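Oleksandra Boiko has sold second-hand clothes in Udis for long enough to have heard every promise about resale apps, and she is not buying this one.

Stoica, the newest, says sellers earn "up to 60" a month. I ask whether she believes it. "Up to," she says. "I could be up to two metres tall."

She listed 162 items with them last winter. Two sold in the first month, both coats, both to the same woman. The fees came out before the postage did. "They tell you it's free to list. Fine. Try getting paid."

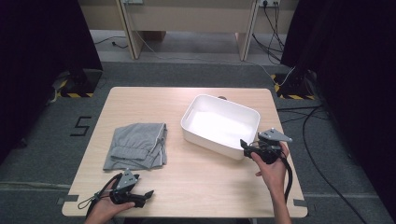

Returns are where she thinks the sums fall apart. Buyers order three sizes, keep one and leave the seller to deal with the rest, and the app counts all three as sales until the refund goes through. Something as plain as grey clothing folded on a pale table, with a white bin beside it, still has to be checked, measured and priced by a person. "Where is that in their figures?" I put it to her that Stoica claims 2,826 active sellers. She wants to know what active means. So do I, and my two emails to the company have not been answered.

She is keeping the stall, Tuesday mornings, cash or card.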